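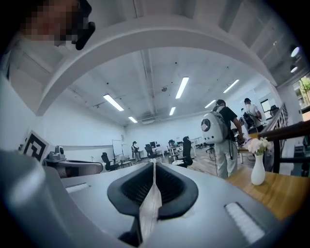 Slide 1. Who is the big room for?

Good morning. I'm Nantana Khamphan, I look after buildings for Rennie, and I've been asked to talk about big shared offices. Struan Jardine put me on the program as "a friend of open plan." Struan has not heard this talk.

White walls, white ceiling, lights running off toward a far wall. I expect most of you have stood in a room like it. I want to go through what we get told about rooms of this type and how much of it I believe.

(Wait for the latecomers. Check the clicker.)

Slide 2. The claim about light

The first thing any brochure says is that the room is bright. Fine. Go back to the opening picture for a second and look up. There are six bright rectangular lights behind the white arch. That is electric light. When a landlord tells me a space is "full of light," I ask which light, and who pays for it.

White walls and a white ceiling help a room look brighter on a viewing. They don't tell you what it's like to read a screen there at four in the afternoon. At Senthorpe we had people taping cardboard to the tops of their monitors by the second week. The designer called it a settling-in problem. The cardboard was still there in March.

Ask the room: who has cardboard? (Hands. If there are none, move on quickly.)

Slide 3. The claim about talking to each other

You know this one. Take down the walls and people will talk. I've never seen a study of it that I'd bet my own money on, and I've sat through plenty of slides that quoted one without naming it.

What I can give you is our own survey from Drumelport. We sent it to 500 people and got 181 back. I know that's a poor return, so please don't quote it as gospel. The most common complaint was other people's phone calls. The second was having no place to take your own. Both are about talking, I suppose, but I don't think it's what the brochure meant.

Struan will say that people complain about every office. He's right, they do. They complained about the old one too, mostly the carpet. I'd still like to know why we spent the money.

Slide 4. The ceiling

My favorite subject, so stop me if I run over.

Designers love to leave things showing up there. You get a beam, a run of conduit down the middle, some panels and recessed sections. The picture has all of that. Sometimes it looks good. What I want to know is what it does to the sound, and you can't get that from a photo. You can't get it from a drawing either, whatever the drawing cost.

Cheap test: before you sign, have two people stand at opposite ends and talk at a normal level. Then stand in the middle and try to add up a column of figures. We did this at Trustitz with 3 of us and a borrowed radio. It took ten minutes and it killed the deal.

The agent was annoyed - he had told us the room was "naturally quiet." It was quiet because it had no one in it.

(Drink some water.)

Slide 5. The arch

Somebody always asks about features like this, so let me get to it first. It looks strongly curved in the picture. Would I pay more rent for an arch? No. Would I hang anything from one? Not until an engineer had told me what it was holding up, in writing.

Slide 6. What I'd ask for instead

A door on at least one small room for every team. Light switches that work in sections, so one end can go dim while the other stays lit. Something soft on one long wall. Coat hooks. I'm serious about the coat hooks. Senthorpe has room for 2000 people and there were none on the plans.

None of this photographs well. I've stopped expecting it to turn up in the brochure, and I now bring my own list to viewings and make the agent walk round with me while I read it out.

Slide 7. Questions

Struan goes first, he's been shaking his head since slide 3. If there's time after that, ask me about carpet.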